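Estante de bancada Redar, dois andares, preta com tampo claro: vale?

Escrevendo correndo que daqui a pouco tenho que sair, mas prometi essa resenha em fevereiro e já me cobraram nos comentários. Então vai do jeito que der.

Comprei a Redar na Pemevberg. Já tinha visto em loja física uma vez e achei cara, aí entrou em promoção no site e fui. Tinha 1.004 avaliações, quase tudo elogio de gente que tinha acabado de abrir a caixa. "Linda, chegou antes do prazo." Tá, mas e depois? Aguenta vidro? Risca? Dança quando encosta? Isso ninguém escreve.

Uso faz três meses. Então agora dá pra falar.

Pra quem nunca viu: é uma estantezinha de mesa, armação de metal preto, pés fininhos de perfil quadrado, uma bandeja escura embaixo e um tampo de madeira clara em cima. Aberta dos lados. Serve pra tempero, café, papelada, o que for. Eu queria pra potes. Tenho muito pote.
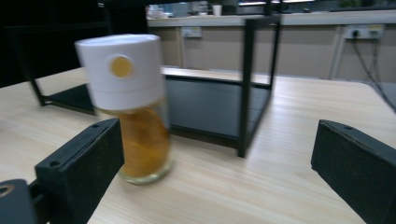 Redar atrás, pote de tampa branca na frente. O tampo combina com a mesa.

Montagem

Oito parafusos. Vem a chavinha na caixa, daquelas que machucam o dedo. O manual é uma folha só, desenho pequeno, impressão clara demais, e o passo da bandeja está desenhado de um ângulo que não ajuda em nada. Montei a bandeja ao contrário na primeira vez, com a borda virada pra baixo. Desmontei. Montei de novo. Se você reparar na borda antes, economiza esse tempo.

Dica: não aperta nenhum parafuso até o fim antes de estar tudo no lugar. Deixa frouxo, põe em pé em cima da mesa, vê se os quatro pés encostam, aí sim aperta. A minha ficou mancando de um pé até eu fazer isso. Depois firmou.

Dá pra montar sozinha. Com paciência e sem criança perto.

O tampo

Gostei. Tom claro, veio discreto, parece bem mais caro do que é. Na minha mesa, que também é clara, quase some, e sobra só o desenho preto da armação. Era bem o que eu queria, menos volume pra vista.

Agora, mancha? Mancha um pouco. Deixei uma xícara de café em cima uma noite inteira e de manhã tinha uma rodela. Saiu quase toda com pano úmido e sabão neutro, sobrou uma sombrinha que só eu vejo. Óleo eu não deixei pra testar. Uso um descanso de cortiça ali e pronto.

Pra temperos em pó, que sempre cai, passa um pincel seco antes do pano. Cúrcuma e páprica com pano molhado direto é pedir pra espalhar. Aprendi na bancada velha, que tem até hoje uma nuvem amarela perto do fogão.

A bandeja de baixo

Melhor parte da estante, na minha opinião. Comprida, lisa, preta fosca, com uma bordinha levantada. Bem baixa a bordinha, não atrapalha pegar nada, mas segura o pote que escorrega quando você puxa o vizinho. Na estante antiga (uma Lahtinen de arame, que falo mais embaixo) eu vivia catando vidro na beirada.

Fosca tem seu lado ruim, marca dedo. Marca muito dedo. Gordura de cozinha nem se fala. Detergente, esponja lado macio, seca na hora. Se secar sozinha fica com mancha de água esbranquiçada. Faço uma vez por semana e tá bom.

Peso: a loja informa cinco quilos no total. Não pesei minha louça, mas enchi a bandeja de vidro de ponta a ponta e ela não envergou que eu percebesse. No tampo ponho menos coisa por hábito.

Os potes

Já que perguntam sempre dos potes. São de vidro transparente com tampa branca, comprei em lugares diferentes ao longo do tempo e nem tudo tem marca. O que procuro: fundo grosso, que não tomba à toa, e corpo transparente pra ver quando está acabando sem abrir. Tampa branca porque acho bonito junto com o preto, motivo nenhum além desse.

Tampa de aba, dessas que levanta com o dedo, prática pra cozinhar com uma mão só. Mas não é a que veda melhor. Pra pó que empedra com umidade prefiro rosca. E tempero que gruda na parede do vidro, bate de leve na palma da mão, com a tampa fechada. Fechada. Falo por experiência.

Cuidado com a altura! Mede o pote COM tampa antes de comprar a estante. Tampa alta engana, às vezes é quase metade do pote. Os meus altos vão pro tampo, os baixos ficam na bandeja, e o que uso todo dia acaba solto na mesa mesmo, na frente da estante. Organização de verdade dura até a primeira panela.

Estabilidade

Boa na mesa lisa. Em cima de toalha, ruim, os pés são finos e afundam no pano. Não vem com proteção nenhuma nos pés, o que acho economia besta da Redar. Colei feltro adesivo, cortado no tamanho, e resolveu o barulho e o medo de riscar. Um dos feltros já descolou e grudou no chão da cozinha, então compra uma cartela com sobra.

Se arrastar carregada, ela torce um pouco. Tira os vidros, muda de lugar, põe de volta. Chato, mas é assim com toda estante aberta desse tipo, sem travessa atrás.

Comparando

A Lahtinen de arame foi minha anterior. Mais barata, mais leve, desmonta em segundos. Só que pote pequeno fica torto em cima do arame, e limpar arame por arame com escovinha é castigo. Pra prato e caneca eu ainda acho melhor que a Redar, escorre e ventila. Pra tempero, não.

A outra que quase comprei foi a Wenddale, toda de madeira. Bonita demais. Vi montada na casa da minha irmã. O problema é que tapa mais a luz e ocupa mais a vista, e a prateleira de baixo dela é reta, sem borda. Quem tem gato, pensa nisso.

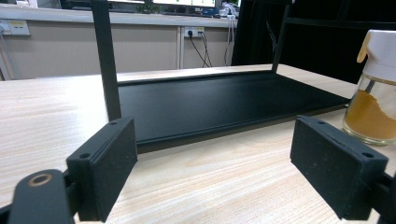
Anônimo comentou: comprei essa mesma Redar e devolvi. A bandeja veio com um risco bem no meio e a Pemevberg demorou pra responder, mandaram uma segunda que também tinha defeito na pintura, num canto. Fora isso concordo com a borda, que ajuda bastante. Mas pelo preço esperava acabamento melhor. E no seu caso, a pintura não descascou nos parafusos? Na minha saiu lasquinha só de apertar com a chave deles.

Respondendo aqui no meio do texto mesmo, que o sistema de resposta do blog anda caindo: descascou sim, em dois parafusos. Pouquinho. Passei esmalte preto fosco de unha por cima e não se vê. Não devia precisar, concordo. E sobre a loja, meu pedido veio certo, mas já li mais gente reclamando de demora na troca. Abre a caixa no dia em que chegar e olha a bandeja contra a luz antes de montar. Depois de montado eles complicam, pedem foto da embalagem, aquela novela.

Acabamento, já que entrou no assunto

A pintura em si é uniforme na minha. Fosca, lisa. Dos postes pretos não tenho queixa. Dentro dos furos a tinta é grossa e o parafuso entra raspando, daí as lascas. Um pouquinho de vela na rosca ajuda, fiz isso na segunda montagem e entrou mais macio.

O encaixe do tampo com a armação tem uma folguinha onde junta farelo. Palito de dente. Não tem outro jeito, ou tem e eu não achei.

Cheiro: veio com cheiro de tinta, forte no primeiro dia. Deixei na área de serviço com a janela aberta até o dia seguinte e só depois pus comida perto. Recomendo.

Onde coloquei

Testei em três lugares. Do lado do fogão: péssimo, engordura tudo e o tempero fica no calor. Embaixo da janela: bonito, mas sol direto nos vidros desbota a páprica e o açafrão perde o perfume, então não. Na mesa de apoio, longe do fogão, é onde está e onde vai ficar. Dou dois passos a mais quando cozinho. Tudo bem.

Se for usar perto de tomada, olha antes se os pés não ficam em cima de fio. Óbvio, eu sei. Passei por isso com a chaleira.

Pontos bons, pra quem pulou tudo:
bandeja com borda
tampo bonito
aberta, fácil de alcançar dos dois lados
firme em mesa lisa, depois de ajustada

Pontos ruins:
manual fraco
marca dedo
sem feltro nos pés
tinta lasca no parafuso
altura do vão podia ser maior pra pote de tampa alta

Nota: 8. Tirava mais meio ponto pelo feltro, mas tô de bom humor. Pelo preço cheio eu não pagava, na promoção sim. Se você tem uma dúzia de potes parecidos e mesa lisa, vai gostar. Se os seus são cada um de um tamanho, mede antes, sério.

Ah, perguntaram se vende a bandeja avulsa. No site da Pemevberg não achei. Escrevi pra eles perguntando e ainda não responderam, se respoderem eu atualizo o post. E a chavinha não joga fora, serve pra reapertar. Reapertei a minha uma vez, no segundo mês, os de trás tinham afrouxado um pouco.

Fui, tô atrasada.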